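Home Reviews Tools Integrations Newsletter About

Flotora review: four months of letting it shuffle our loyalty data around

Quick background first. I run the customer side for a mid-size online pet supply shop, Hulville. Small team. We have a points program, a shop platform, an email tool and a help desk, and none of them were built to talk to each other. Until February the talking was done by me, with CSV exports, usually at 7 a.m. with one eye open.

Flotora is a connector. Something happens in tool A, it catches the event, reshapes it, hands it to tool B. Plenty of those out there. We'd used Clavby before, for two years, so most of this review is going to be me comparing the two whether that's fair or not.

Setup

Fast. Annoyingly fast, given how long I'd put it off. You make a "lane" (their word for a workflow), it gives you a URL, you paste the URL into whatever is sending the events. Fire a test event, the payload shows up in the left column, you drag the fields you want over to the right one. Customer ID, points balance, tier. Done before my coffee was gone.

Second lane took longer. Our shop sends order events with the line items nested inside the order, and Flotora flattens the first level but not the second. So I got the order total fine and the items as one long ugly string. There's a "split" step that fixes it. It's in the menu under Advanced, then More. Why More. Took me most of a morning to find it.

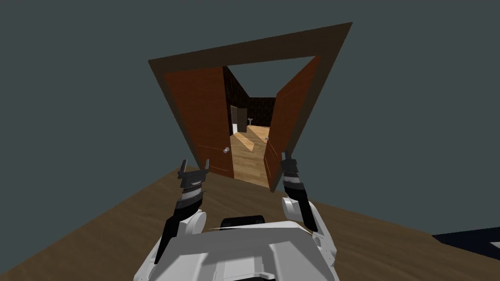 Clavby handled nested stuff without being asked, I'll give it that. But Clavby also charged per step, so a lane with a split, a filter and a send counted as three. Flotora counts the whole lane as one run no matter how many steps are in it. For us that was the reason to switch and it's still the reason we're staying.

Pricing, what we pay for

We're on the plan with 3000 runs a day. Sounds like a lot, and for a normal day it is. Our busiest day so far used 1564, which was a double points promo plus a newsletter going out the same afternoon. If you go over, events are held and sent after midnight, they aren't dropped. I like that a lot. I'd like it more if they told you when it starts holding. Right now there's a little counter on the dashboard and thats it, no email, nothing.

The smaller plan caps you at 12 lanes. We have fewer than that live but I keep old ones switched off for reference and those count too. Bit cheap of them.

Retries

The part I cared about most. With any of these tools the question is what happens when the other end is down. Our help desk goes down a lot (don't ask, the contract runs out next spring).

Flotora retries five times, with the gap getting longer each time. If all five fail the event goes to a holding page called Parked, where you can look at it, edit it and push it through again by hand. Editing before resending is great. Had a customer whose birthday was stored with the month and day swapped, the birthday bonus kept bouncing, I fixed it in Parked and sent it on. Two clicks.

What it won't do is resend a whole batch in the original order. Push ten parked events and they go out all at once, first come first served. If one is "points added" and the next is "points spent" you can end up with the spend arriving first and getting rejected. Happened to us twice. I now do those by hand, one at a time, which is dull but works. Asked support, they said it's "being looked at".

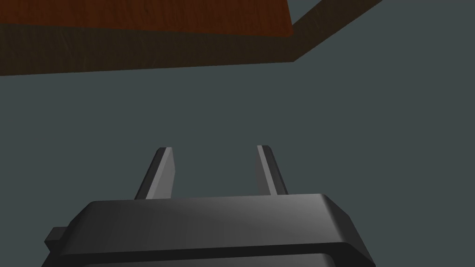
Tahmineh Nouri wrote in after I posted the first half of this to say the order problem can be dodged: "Put a delay step of 30 seconds on the spend lane only. Adds always win then. We run it like that across three shops and haven't had a rejected spend since." She added that it does nothing for you if the adds are parked and the spends aren't, so keep an eye on the Parked page all the same.

Tried it. She's right, it helps. Still a workaround, and the delay eats into how snappy the points balance feels for the customer. Somebody who spends points wants to see the balance drop right away, otherwise they click again, and then you get a ticket. But fewer tickets than before, so it stays in.

Signatures and the security side

Every lane URL can check a signature on incoming events, so you know it really came from your shop and not from some random person who found the address. Off by default! Turn it on. It's a switch and a secret key, you paste the same key in both places. Rotating the key is clumsy, since there's no overlap period. The moment you save the new one the old one stops working, and anything sent in between is refused. Do it at night.

Logs are kept a month on our plan. Searchable by customer ID, which sounds basic, but Clavby only let you search by date and I wasted so many hours on that. Now when someone writes in with "where are my points" I paste the ID and have the answer while they're still typing the second angry message.

One gripe. The log shows the full payload, name, email, the lot, to anybody with a login. You can mask fields but only one lane at a time. I masked email in all of ours and it was a tedious half hour of clicking. A global setting please.
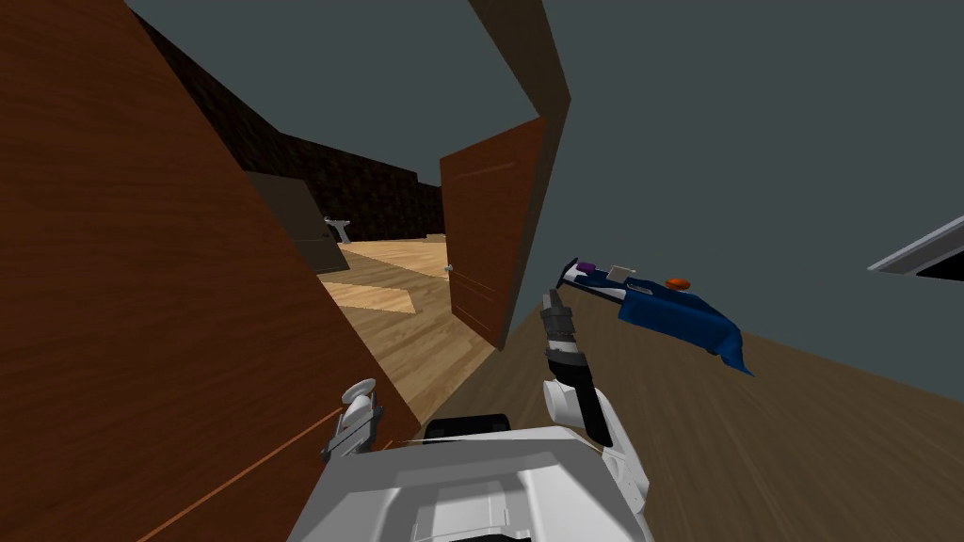
Support is decent during the day, slow at night. Chat first, then email if the chat person doesn't know. I've had good answers from a guy named Pejman Kermani who clearly knows the product, sent me a working lane I could import when mine kept looping. The looping was my fault by the way. I had the email tool updating the customer record, and the customer record update triggering the email tool. Ran for a while before I noticed. Flotora has a loop guard but it only catches a lane that calls itself, not two lanes calling each other. Check your pairs.

Docs are so-so. The getting started page is good. Anything past that feels like it was written for people who already know the anwser. The examples use made-up fields that don't match any real shop platform I've worked with, so you end up translating in your head.

Compared with Vahidi

Couple of people asked about Vahidi, so I ran the trial for two weeks on a copy of our birthday lane. Nicer to look at. Better docs, by a mile. Real version history too, where Flotora only lets you go back to the last save. But Vahidi polls a lot of sources on a timer and only takes pushed events on the top plan. For loyalty stuff that's a dealbreaker for me. Person buys dog food, person wants points now. If all you do is a nightly sync to a spreadsheet, get Vahidi, it's the easier tool.

What I'd want before renewing

An email when you hit the daily limit. Ordered resend from Parked. Masking across all lanes. Overlap when you change the key. And move the split step out of More, come on.

Four out of five. Would be four and a half with the ordered resend. We're renewing for another year either way — the thought of going back to CSV files before breakfast is enough. I'll update this if the batch thing gets fixed, or if the prices go up.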